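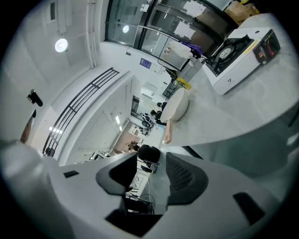 关于我们

Flistard 是一家做设备规划的小公司，说得再直白一点，就是在客户掏钱买机器人、夹爪、工作台、炉灶这些东西之前，陪客户把账算清楚、把清单列明白的那群人。我们自己不生产机器，也不代理任何一家的机器，所以您来找我们聊的时候，大可以放心地把手里的几份报价一股脑儿摊在桌上，贵的便宜的都拿出来，咱们一份一份慢慢看。

公司刚起步的时候只有2个人，借了一间朝北的小办公室，冬天要穿着羽绒服开会。那时候接的第一个单子，是一所职业学校想建自动化实训室，校方拿来的预算表上只有一行字：“机器人，一批”。我们陪着老师们前前后后改了好多稿，把这一行字改成了满满几页纸，连插线板要几米、桌角是圆的还是方的都写了进去。老师们后来开玩笑，说我们比他们家装修的时候还啰嗦。这个评价我们一直记着，也一直当成表扬来听（笑）。

现在我们已经有9位同事了，有做过采购的，有做过现场调试的，还有一位以前在酒店后厨管设备，对锅碗瓢盆和电磁炉功率的了解，常常让搞工程出身的同事自愧不如。大家坐在一起讨论方案，声音总是有点大，路过的访客请多包涵！

我们主要做些什么

最多的一类项目，是帮学校和企业规划操作训练和数据采集的场地。很多客户一开始只盯着机械臂和夹爪的价钱，觉得大头定了，剩下的都是零头。可是真要把一个做饭、收拾桌面这样的家务任务跑起来，桌子、灶具、锅、椅子、灯光、网线、平板，样样都要花钱，样样也都要占地方。手持夹爪看着小巧，配件、标记块、备用手指、充电和收纳也要一并算进去，到了第二年，还得有一笔换易损件的钱。

我们给 Sarpong 实训中心做的那份清单，最后一共列了993项，从设备主机一直列到抹布和收纳盒。对方负责预算的老师看到的时候愣了一会儿，然后把它打印出来，装订成册，据说现在还放在手边，每次补货都要翻一翻。我们听了特别高兴，因为一份清单有人翻，才算没有白列。

另一类项目是帮客户看报价。同样一套东西，有的供应商把安装、培训、运输全写在一起，有的拆成十几行，直接比总价很容易比糊涂。我们会先把各家的报价拆成同一个格式，标出哪些是一次性的，哪些年年都要付，再跟客户坐下来喝杯茶，一行一行地过。这件事急不得，我们通常建议留出一个下午，手机最好也调成静音。

还有一些客户，设备早就买好了，堆在库房里，不知道怎么摆。这种我们也接，而且挺喜欢接的。我们会先到现场量尺寸、看电路，再画几版布置图，能用旧家具的地方尽量用旧家具，省下来的钱留给真正要紧的地方。
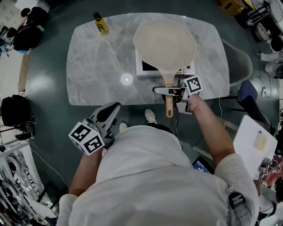

文 / Flistard 规划组　栏目：走进现场

我们有个老习惯：凡是要写进预算的东西，最好先有人上手用一用。锅柄有多粗，夹爪合上去稳不稳当，人站在桌边，两只手各拿一个夹爪，胳膊还有没有地方放，这些在产品目录里是翻不到的。大理石花纹的桌面看着漂亮，客户常常一眼相中，我们就会多提一句反光的事，请他们把灯开着再看一遍。锅也一样，浅色的、深色的，长柄的、短柄的，最好都借来比一比再下单。

现场的人也要算进规划里。操作的人要站，记录的人要有地方拿平板，旁边的人要走动，椅子拉出来还得留条过道。我们画图的时候会把这些人都画上去，用小圆圈表示，客户看了总说像下棋。线缆怎么走也要早点定，等桌子都摆好了再去改地插，又费钱又伤感情。

我们怎么收费

先聊，不收费。聊完觉得合适，再做一次现场评估，费用是700元，同城的交通费也包在里面。评估之后您会拿到一份书面意见，哪怕最后不跟我们继续合作，这份意见也归您，拿去给别家参考完全没有问题。正式的规划项目按工作量报价，分两次付清，合同里会写明包含几轮修改。我们不收供应商的返点，这一条从公司成立那天起就写在合同的第一页，到现在一个字都没有改过。

关于 Zorkeo 和 Worix

经常有朋友问起这两个名字，在这儿一起说一下。Zorkeo 是我们自己做的一套预算表格，最早就是一张大表，后来越长越大，分出了设备、家具、耗材、人工和维护几个部分，老客户可以免费拿去用，用的时候发现哪里不顺手，也请一定告诉我们。Worix 是我们的小型交流会，每年三月办一次，请正在筹建实训室或者采集场地的朋友来坐坐，带上自己的预算表，互相挑挑毛病。去年有两所学校就是在会上认识的，后来商量着一起下单买了桌椅，运费省了不少。

常被问到的几件小事

预算还没批下来，能不能先找你们？当然可以，越早越好。很多申报材料里需要写明用途、数量和场地条件，这些我们都可以帮着理一理，免得批下来之后才发现漏了要紧的一项。

钱不多，是不是就不用规划了？我们觉得钱不多的时候更值得坐下来想一想。分两期买也是很好的办法，先把一张桌子、一套夹爪和一个任务跑通，用上一个学期，再决定第二期添什么。

外地的项目接不接？接的。您先把平面图和现场的视频发过来，我们线上看过一轮，再商量什么时候过去。

找到我们

办公室的门上午9点开，中午不休息，总有人在。来之前打个电话或者在网站上留言都行，要是能顺手带上场地的平面图，哪怕是手画的，那就再好不过了。茶和椅子我们都备着，停车请走南门，进来以后沿着走廊一直往里，听见有人在争论桌子高度的那一间就是。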